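Community Help > Local Clubs & Makerspaces > Events

Taking a robot arm table to an open day, what should I expect?

Posted by benchmouse_77, 2023-01-13

Hi all! Long time reader, hardly ever post. Our little workshop group in Meltivdale has been asked to run a table at the Stirklow open day in July, and I somehow ended up being the person who said yes. We want to show a small robot arm doing dishes-type chores (picking up cutlery, putting a plate in a rack, that kind of thing) and let people watch and ask questions.

I've only ever been to these as a visitor. I'm fine with the arm itself, I built it and I know its moods, but I have no idea how the day part works. How long should one run be? Do you let kids touch stuff? Do you talk the whole time or let the arm go and keep quiet? And how much do you pack? We get one table and one power outlet, and they're telling us to expect 1000 people through the hall over the day, which made me feel slightly ill.

Any tips from people who have done this would be great. I'd also love to know what you put on the table, because at home mine is a mess of screwdrivers and I can't picture it looking like a proper demo.

Posted by flukomero_fan

Oh, I can help with this one! I did the dish demo at the Flukomero visitor day with a printed arm, and I've done two school visits since. Long answer coming, sorry.

First thing, keep each run short. I planned a whole routine that took ten minutes end to end and people drifted away after two. What worked was one fork, one plate, then stop and chat. If somebody wants to see it again you just do it again, and the second group that wandered over in the meantime gets the start of it.

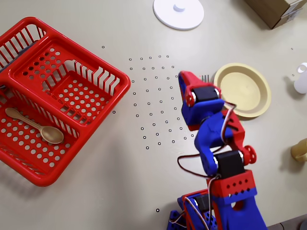

My table plan is pretty simple and I've stopped fiddling with it. I want things people already know from their own kitchen, because then they don't ask what the objects are, they ask how the arm does it (much better questions). So there's a red plastic dish rack on one side with a wooden spoon lying in it, a plate over by the arm, and a fork. Bright parts help a lot too. Ours is printed in red and blue and little kids spot it from across the hall and drag their parents over. I'd say go for the loudest filament you've got! The one thing I'd change is the wiring. Loops of wire along the arm are fine at home, but I spent the whole day watching the ones near the joints and worrying about a sleeve catching them. Clip what you can before you go.

On touching: I let people handle spare parts and never the arm while it has power. Bring a little box of failed prints. A bracket with holes in it and a dead servo will keep a seven-year-old busy for longer than the robot does, and the adults pick them up too when they think you aren't looking. I put a strip of tape along the front edge of the table and said "hands behind the tape, please" maybe 60 times, and it mostly worked.

On talking: say what it's going to try before it tries it. "It's going for the fork now." Then hush. If you talk over the motion, people look at you and miss it. And when it drops something, say so cheerfully and put the thing back. Dropping the fork got us a bigger crowd than anything else, I swear people were rooting for it.

Here's roughly how I run the day, in order:

1. Get there early and do your table before you unload anything else. Level it. Hall tables wobble like crazy and a wobble that you don't notice by hand will throw the arm off a fork handle. I carry folded cardboard for the legs.

2. Power up and run the whole thing with no audience, at least three times. Lighting in a hall is different from your garage, so if you use a camera, check it there and not the night before.

3. Set the objects in their starting spots and find a way to get them back there fast. You'll be resetting all day long. Some people draw outlines. I go by eye against whatever is already marked on the table, like the black rings in the middle of ours, and I leave the far side to the rack so I'm not moving it. Forks standing up in the cutlery part of the rack with the tines on top look great from the front, and folks can see right away where things are meant to end up.

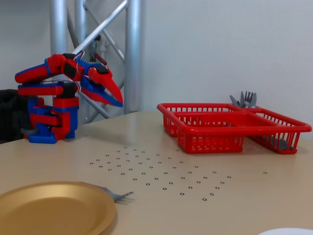 4. Open with something easy. Mine is the arm just lowering its gripper toward the table and coming back up. Dull for me, but visitors love it, and it tells you the joints are all awake.

5. Take a break every 30 minutes or so and let the servos rest. Put a sign up saying when you're back. I skipped this on my first outing and got a very grumpy shoulder joint by lunch.

6. Last run should be a good half hour before closing. Packing up takes forever, and people keep coming over to talk while you're holding a screwdriver in your teeth.

Packing list off the top of my head: extension cord, power strip, spare servos (two at least), zip ties, tape, the small hex keys, a second fork and a second plate, a cloth for the table, water for you. Printed handouts if you can be bothered, I made 50 and ran out before noon, though I suspect one kid had most of them.

And 1000 people sounds scary but they don't all come at once! You'll have six or seven around the table most of the time and some quiet spells where you can eat a sandwich. Have fun with it, and let us know how it goes.

Posted by D'Souza

Agree with most of the above. I'd add a second person. You can't run the arm, reset the forks and answer questions by yourself all day, and you'll want a bathroom break. Swap jobs at lunch.

Also ask the Stirklow people where your outlet is BEFORE you go. Ours was behind a stage curtain and our cord was too short.

Posted by tin_lid

just bring a laptop with a video of it working in case it breaks. thats what we did. people watched the video fine

Posted by benchmouse_77

This is so helpful, thank you! Tape and cardboard are on the list already, and I've talked my sister into the second chair. Going to find out about the outlet tomorrow. And I'm definitely clipping my wires, they're way worse than I let on.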